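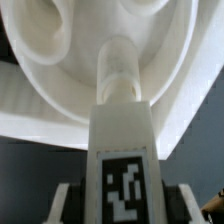 The underside of a white molded part, close up. Photo: Bodura

BODURA PUTS THE "NO SCRAPING" CLAIM ON THE BENCH BEFORE IT PUTS IT ON THE BOX

USTTHORPE, 6 May 2018 - Every maker of molded housewares says its parts are easy to wipe and simple to fit. Bodura, which has tested household goods in Ustthorpe for 15 years, would like to see a little more evidence and a few less adjectives.

The firm today opened a bench study of white molded parts with curved shells and rounded recesses, the sort of shape that looks good in a catalog and is a nuisance to clean. The study was paid for by Vitamitz, a housewares supplier that has been using the words "no scraping, no soaking" in its sales material since December. Vitamitz has agreed to publish the findings whether it likes them or not. Bodura has that in writing.

"I have read a lot of packaging in this job and I believe very little of it," said Dagný Laxdal, who runs the bench program. "A smooth surface is easy to clean. Fine. Show me the rim. Show me the groove next to the rim. That is where people stand at the sink with a toothpick."

The study looks at 2 things. The first is how well a curved part can be reached and handled when it sits inside a rectangular opening, as opposed to lying on a table where anybody can get at it. The second is what gets left behind in the narrow places, such as the channel beside a raised edge.

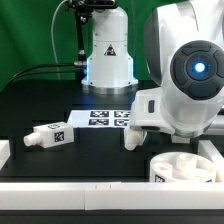 Neither test is glamorous, and Bodura does not pretend that a bench is a kitchen. A part that does well here may still annoy a tired person at the end of the day. Laxdal's team will say so in the report, and it will not hand out a seal, a star or a ribbon.

Kobina Bawa, product lead at Vitamitz, said the company stands by its wording for now. "We think the shape works. If the numbers come back and say otherwise, we change the box," he said.

Bodura notes that it has heard this kind of promise before. In an earlier round of work for another client, Kravets, the wording was changed only after a second report and a good deal of mail. The firm would prefer to skip that step.

The full program calls for 1570 trials, split into 4 blocks. Results for each block will be released as it closes, including trials that had to be thrown out and the grounds for doing so. Karthikeyan Suvarna, who keeps the trial log, asked that readers not draw much from the first block. "It mostly tells us whether our own method is any good," he said. "I have doubts about some of it already - the way we score the hollow areas, for one." 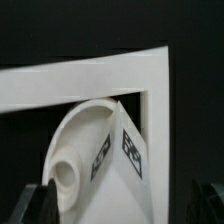

A curved shell-like part inside a white plastic frame, with printed markers on the panel beside it. Photo: Bodura

An outside reader, Ingvild Westerberg, will go over the scoring before anything is published. She is not being paid by Vitamitz. Her comments will be printed in full as an appendix.

Retailers who already carry the "no scraping" wording are asked not to describe it as tested by Bodura. It has not been.

Press contact: Anel Du Plessis, Bodura press desk, Ustthorpe. Copies of the test plan are available on request. Samples are not.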